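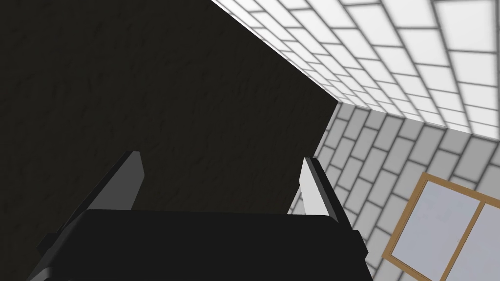 Mevier Repair Ledger

Mevier is a transcription of a repair ledger kept by Denarari, a hardware shop that also took in locks, hinges, window stays and small furniture for mending. The data set has 457 entries, one per job. It is meant for people who work on local trade history, old handwriting or the vocabulary of household repair.

Contents

ledger.csv: the transcribed entries
terms.csv: spelling variants and the form used for each
pages.csv: page numbers of the original, with notes on damage
NOTES.txt: decisions made during transcription

Columns in ledger.csv

entry_id: a number assigned by us, in page order
page: page of the ledger
month: the month as written, spelled out (October, not Oct.)
item: the thing brought in, in the clerk's spelling
item_norm: the same, in modern spelling
fault: the complaint, if one was written down
work: what was done
price: as written, with no conversion
status: paid, owing, or blank
hand: A or B, for the two clerks

All files are UTF-8 with a header row. Fields with commas are quoted. An empty field means the ledger is blank at that point. A word that is there but can't be read is entered as [illegible], and a doubtful reading has a question mark after it with no space. 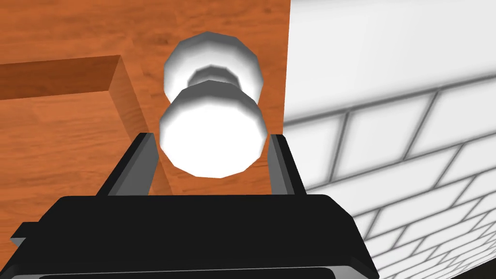 The clerks did not separate a lock from the thing it was fitted to. "Front door, sticking" may mean the latch, the hinges or the door itself, and the work column doesn't always settle it. We left item_norm as "door" in these cases. If you are counting lock repairs, filter on work as well as item_norm, and expect to read some rows by hand.

Hand B uses "furniture" in the trade sense, for knobs, handles and plates. Hand A uses it for chairs and tables. Both are normalized according to hand, so do not rerun the normalization on item alone.

How it was made

The ledger was transcribed from page scans by Genji Higuchi. A second pass was done against the paper volume, which is held in the Liang collection and can be seen by appointment. Where the two readings differed, the paper was followed. Seven pages have water stains along the outer margin, and most of the missing prices are on those pages.

Customer names were left out. They are in the original, but many families are still in the town and the names aren't needed for the uses we had in mind. Street names were dropped for the same reason. 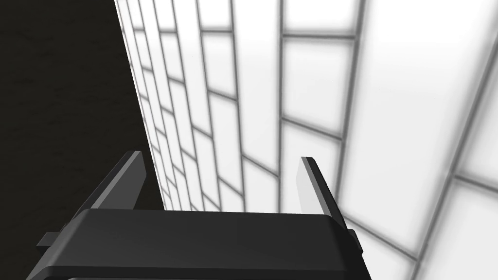 Rendered view of a black parallel-jaw gripper, seen from behind.

Known problems

Eight entries run over a page break and have the page number of the first half only.
Ditto marks were expanded. In hand A it is sometimes unclear which column a ditto belongs to. These rows are listed in NOTES.txt.
Prices include materials in some rows and not in others. There is no mark to tell them apart, so adding them up will not give you the shop's income.
The months run in order except for one loose sheet, placed where it was found in the binding.

Changes

Version 2 adds the hand column and corrects the page numbers in the second half. The entry_id values did not change.

License and contact

The transcription may be reused with credit to the Mevier Repair Ledger. The scans are not included. To report a misreading, open an issue in the Atberg repository with the entry_id and your suggested reading. Please make one issue per entry.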